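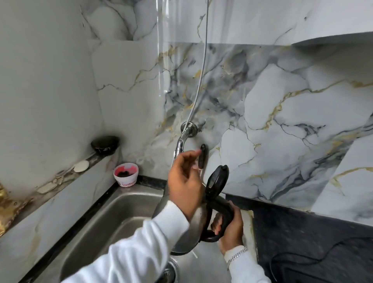

Want to help run the county's next emergency drill?

Hi! I write the preparedness newsletter for Plikbridge, and I'm looking for 18 residents to join a two-day public health exercise in June. The county has asked every town to test what happens when people are told to stay home on short notice – who gets the message, who doesn't, and what the town hall does about it. Last time we mailed out 500 surveys and got 86 back, so this year we're trying it with real people in real homes.

You'd stay in for both days (yes, working from home is fine), keep a simple diary, and take two phone calls from us, one at 9 a.m. and one at 6 p.m. I'll ask what you heard, where you heard it, and whether any of it made sense. If the notice was confusing, I really want to know!

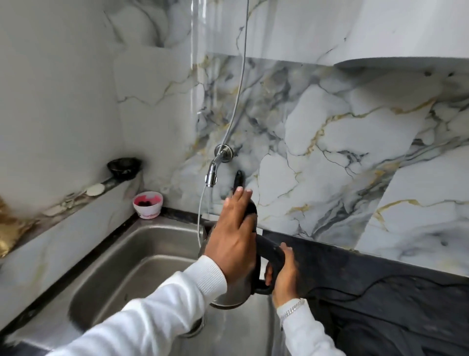
Filling the kettle at the kitchen sink.

You should be 18 or older and live inside town limits, including the Grusomari apartments and the streets behind the Van Dijk lot. I'd love to hear from renters, night-shift workers and anyone who gets their news in a language other than English. You don't need a smartphone – a landline works great.

We can't pay wages, but everyone who finishes gets a grocery card, paid for by Finent. Town employees and their families can't sign up this time, sorry.

To apply, pick up a form at the town hall front desk or call the main number and ask for the drill list. Tell me your street, the best number to reach you, and how many people live with you. Forms are due by the end of May, and I'll call everybody back either way.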